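Re: [wiping] how many demos did you end up using?

Rupert Gisler wrote:
> Did Hastik really manage with 200 demos? We used 200 on
> the Ernum arm and it still skips the faint bits.

Hi Rupert,

Yes, 200, but we split them by how dark the marks were — 3 groups, faintest one biggest. That helped far more than the bigger network did! (I'd also drop to 2 camera views, the third just slowed training down.) Scoring is still by eye, so a pale grey smear gets argued over every time. 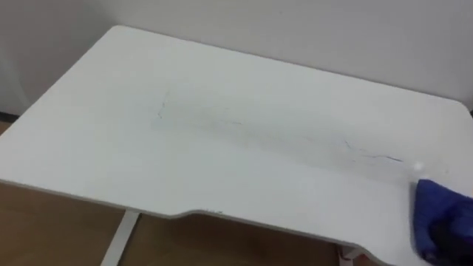 I'll send the split lists in November, once Fankhauser is done with them.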